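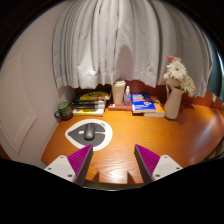 Text: Efe Abubakar
Technical review: Tobiloba Ekpo
Iltix Desk Series – Set-up Guide, Section 2

2. Positioning the Desk and Setting Out the Work Surface

This section applies to the Uvard corner desk with varnished wood top. Assembly of the legs and crossbar is covered in Section 1. Do not begin this section until all leg bolts have been tightened.

2.1 Placing the desk in a corner

1. Clear the floor area and check that the outlet you plan to use will not end up behind a leg.
2. Lift the desk with a second person, one at each end. Do not drag it. The leg caps are not designed to slide under load.
3. Set the back edge parallel to the rear wall, then bring the left side up to the side wall.
4. Leave a gap of 2 cm at the rear for cables. If the wall has been painted recently, wait 24 hours before moving the desk up to it.
5. Check for rocking by pressing on each front corner in turn. Turn the leveling foot under the low corner until the movement stops.

Note: The Staltcombe version has fixed feet. Use the felt shims supplied in the accessory bag.

2.2 Preparing the surface

1. Peel off the protective film, starting from a rear corner.
2. Wipe the top along the grain with a soft, slightly damp cloth.
3. Dry it at once with a second cloth, also along the grain.

Caution: Do not use solvent, scouring powder or furniture polish containing silicone. Marks left by these products cannot be wiped out of a gloss varnish and are not covered by the warranty.

A gloss top returns bright patches of light when a lamp or window is in line with it. This is normal for the finish. If the reflection falls where you work, move the lamp before you move the desk.

2.3 Mouse and mouse pad

1. Place the mouse pad flat on the side of the hand you use. A round pad can be turned to any angle; a pad with a shaped center is usually set so that the wider part of the shape is under the mouse.
2. Set the mouse in the middle of the pad with its front end toward the back of the desk.
3. For a corded mouse, leave enough slack to reach all parts of the pad. The cord should not pull when the mouse is at the near edge.
4. Lift the pad and wipe under it when you clean the desk. Grit trapped under a pad will scratch the varnish.

Note: An optical mouse may track poorly on bare gloss varnish. Use a pad – any plain matte one will do.

2.4 Items along the back edge

1. Line up mugs and other small items against the rear wall, leaving the front of the desk free.
2. Place a mug near the corner, handle outward to the side, well away from the mouse.
3. Put a coaster under any mug holding a hot drink.
4. Keep items of more than 200 g off the cable cover, if fitted.

Caution: Wipe up spills immediately. Liquid that runs to the rear edge can enter the joint between the top and the back rail, where the varnish is thinner.

2.5 Final check

Sit at the desk and move the mouse over the full pad. Your forearm should clear the front edge without lifting the shoulder. If it does not, adjust the seat height first, then the desk height.

Retighten the leg bolts after 18 days of use. For Iyamu cable trays and other accessories, go to Section 3.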